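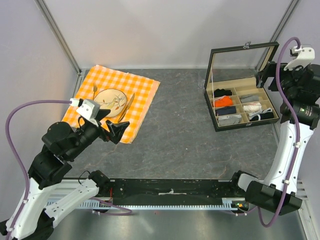
Place setting with the orange check cloth

Thread: Flendano half marathon doping case, does anyone buy this?
Forum: Road Running / News and Rants

splitking_9
So the federation has cleared Rutkowska. Four months of "no comment" and then a two-page statement on a Tuesday night when everybody is asleep. The gist is that the sample was positive, the substance was on the list, and she gets a warning because they accept it came from a contaminated supplement. No brand of supplement named. No lab named. I've read it three times and I still can't tell you what they tested.

Anyone want to explain to me why a club runner in our region got two years for the same kind of thing?

hillrepeat
Because the club runner couldn't pay for a lawyer. Next question.

marguerite_k
It isn't that simple. Contamination cases do happen and the rules allow for a reduced penalty if the athlete can show where the stuff came from. I don't love the statement either, but "they didn't tell me, a guy on a forum" isn't proof of a cover-up.

splitking_9
I didn't say cover-up. I said I don't believe it yet. Those are different things. If she showed where it came from, then say where it came from. Other people are taking the same pills.

oldspikes
I was at the hearing day in April, the open part anyway, which lasted less time than it took me to park. Yamila Orellana spoke for the federation and read from a sheet. Somebody from the local paper asked who paid for the second test and she said that would be covered in the written decision. Well, now we have the written decision, and it is not covered.

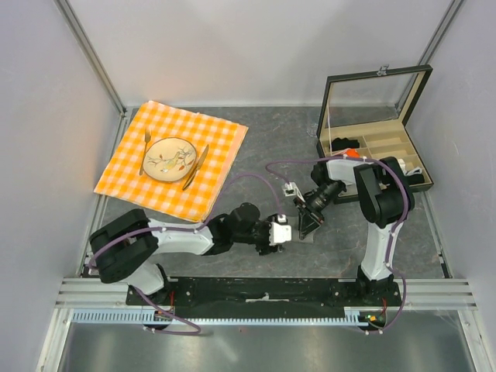
The other thing that bugged me was the sample number. On the sheet handed out at the door it was 471. In the statement it's 164. Maybe one is the case number and one is the bottle. Fine. Then print a line saying so. I wrote to them and got an automatic reply thanking me for my interest in athletics.

hillrepeat
"Thank you for your interest in athletics" should be on their letterhead.

marguerite_k
Case number and bottle number would be my guess too. They're never the same. I worked in a hospital lab for a long while and every sample had at least two numbers on it, sometimes more if it got sent out.

oldspikes
Sure, and in your lab could somebody look up which was which? I'm asking for that and nothing more.

marguerite_k
Yes. Fair.

asik_tc_parent
My daughter runs for Asik and trained in the same group as Rutkowska last winter. I'd be careful. She's a decent person who helped the younger kids with their drills and never got paid for it. Some of you sound like you want her guilty.

splitking_9
Being nice to kids doesn't tell me anything about a urine test. I've met charming cheats. I've met grumpy people who were clean their whole careers. I don't want her guilty, I want to read a decision that has reasons in it.

asik_tc_parent
And I'd want people to wait for it before typing.

hillrepeat
We did wait. It came out. It's two pages.

tempo_tuesday
Does anyone know if the result from Flendano stands? Sheyla Zapata was second and as far as I can see she's still listed second. If there was a positive sample from race day then the result should go whatever the excuse is. That's how I always understood it.

marguerite_k
Depends whether the sample was from race day. The statement says "in connection with the event," and that could mean a test in the week before. I agree it's badly written.

tempo_tuesday
"In connection with" is doing a lot of work there. Zapata lost prize money and the spot on the podium. Has anyone even phoned her?

oldspikes
Someone has now. This went up on the Sivo Running Club page, pasting it in full because their site falls over every time more than a few people click.

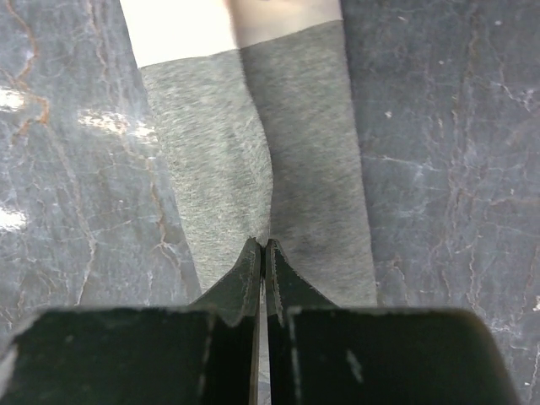 SIVO, April — Sheyla Zapata has asked the federation to release the full written decision in the Rutkowska case, including the date on which the sample was taken. In a letter sent through the club, she says she makes no accusation against any athlete and will accept the finishing order if the file supports it. The club has not received a reply. The federation's office said only that letters are answered in the order in which they arrive.

marguerite_k
Good letter. I'd sign that.

splitking_9
Same. First thing we've agreed on. I'll bet you a pair of race socks they send her a summary.

asik_tc_parent
I have no problem with that letter either. It's the "everyone's dirty" stuff I can't stand.

hillrepeat
I'll stop saying everyone's dirty when somebody gives me a reason to. I've been reading these statements for years and they all have the same paragraph about protecting clean sport, usually right where the facts should be.

tempo_tuesday
oldspikes, do you still have the sheet from the door? Can you type out the header? I want to see if it says what kind of number 471 is.

oldspikes
It's in the car. Will look tonight after 9.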